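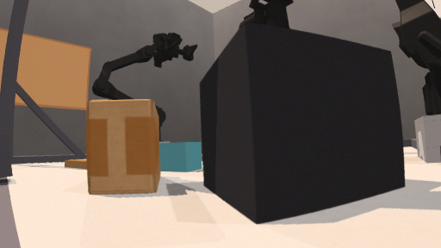
Search this project... Go

# Graltby gripper trials, sim set

2 min read | 13 comments | 2 shares

Read this before you quote any numbers from it. The set compares two grippers, Hatberg and Vedov, on the same simulated arms. Everything is rendered. No real hardware was run, and I doubt the rankings would survive it.

## What's in it

- 2,000 episodes, split evenly between grippers
- box moves and dial approaches
- camera views plus joint logs at 200 Hz

## Dial task

The fingers come up on either side of the dial, close on the knob and turn it. We score the final angle.
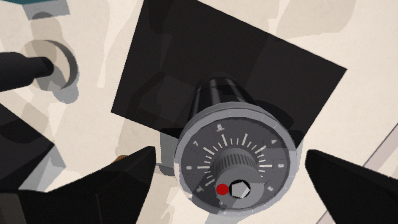 Dial task, camera view: fingers open on both sides of the dial.

Hatberg scores better here. I'm not convinced. Friction on the knob was tuned by Ruan Tshabalala using the Hatberg pads, then left alone for Vedov. Natsumi Kudo reran a small batch with the friction lowered and the gap mostly went away - see `rerun/notes.txt`.

## Known problems

- Joint logs can lag the camera by up to 13 steps.
- Dial numerals are too soft to read reliably. Use the logged angle.
- Box weights are guesses.
- The Pylypenko controller drops its last command if an episode times out. Amanuel Moges has a patch, not merged.

## Changes

27 January 2023 - first upload. Friction sweep planned for February.

Bugs to Chantelle Xaba.

Leave a comment (13)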